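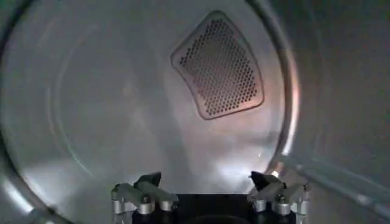
Chapter 7
Heat, Air and Tumbling: How Laundry Gets Dry

Put your hand inside a dryer drum sometime when it's off and cool. Feel the smooth steel, then find the patch of small round holes in the back wall. Almost everything in this chapter comes down to those holes! Air has to get to the cloth, pick up water, and leave again, and a drum is a wonderfully simple way of making that happen thousands of times in a single load.

We'll start with the air. Warm air can carry far more water vapor than cold air, so a heater gives every breath of it more room. Then comes the tumbling. A wet towel lying in a heap dries on the outside and stays soggy in the middle, but lift it and let it fall, over and over, and new surfaces keep meeting the moving air. At the laundry in Zarulbridge where we did the measurements for this book, one load went in holding 2,962 grams of water. Watching that number drop on the scale was more exciting than it has any right to be. 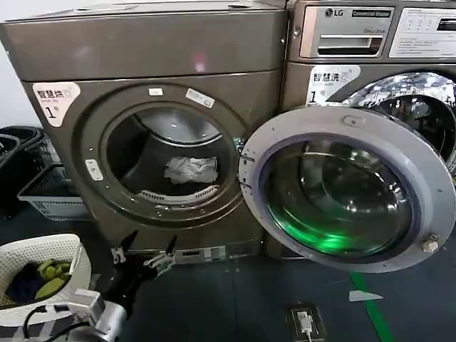

Annelore Kettler argues that beginners worry too much about heat and too little about space: "Fill the drum to the top and you've built a pillow. The air goes past it." Keep her pillow in mind when you reach the overloading problem in Section 7.3.

Before reading on, try this at home. Soak two matching washcloths, wring them out, and weigh them. Spread one flat on a rack and leave the other balled up beside it. Weigh both every 16 minutes and plot the results on one graph. Which line is steeper at the start? Does either one flatten out?

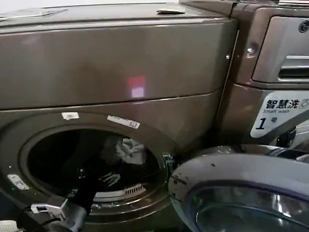 Figure 7.3 Two front-loading machines side by side, with a cloth in the open drum.

7.1 Where the Water Sits

Cotton holds water in two places: between the threads, and inside the fibers themselves. A fast spin gets at the first kind.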